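Thread, seeing as I have the evening free and the county party does not. Bornmont's state party is picking a new leader in December and there are now four people running to be in charge of a party that holds very few things to be in charge of.

Gordon MacDonald got in first. He launched at a bowling alley. The lanes stayed open. You could hear every strike during the part about dignity.

Réjean Fraser hasn't launched yet. He is "listening." He has been listening since spring, mostly to people who ask him whether he's running.
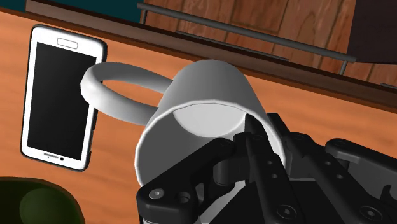
Membership cutoff is the real story, folks. You have to be signed up and paid by Aug 14, 2024 to get a vote, and the form only works on a phone, and then only some phones. My neighbor tried it for an hour and ended up leaving hers face up on the table, a lot like that white one with the mug tilted beside it, big black screen and no vote to show for it.

Fee is $18, by the way. It was free last time. Last time 595 people voted and the party called it a movement.

Darlene Bergeron says she needs 600 new sign-ups to win. Her team announced 202 last night with a confetti graphic. I admire confetti at one third of the way.

Gunhild Brynjólfsdóttir is the policy candidate. Her transit plan is long and good and I have met one other person who read it. We nod at each other in the grocery store.
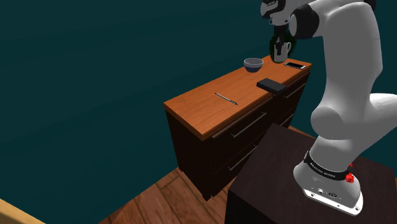 Anyway, she also wants the debates moved out of the Tsikata Room, where the microphones pick up the kitchen. All four camps agree on this. It will be the Tsikata Room.

Got a note from Shih-chieh Yip, who runs the count, asking me to say that ranked ballots are "very simple." The guide explaining how simple is a PDF in two parts.

Replies are open. If you're with the Fraser non-campaign, tell him I'm listening too.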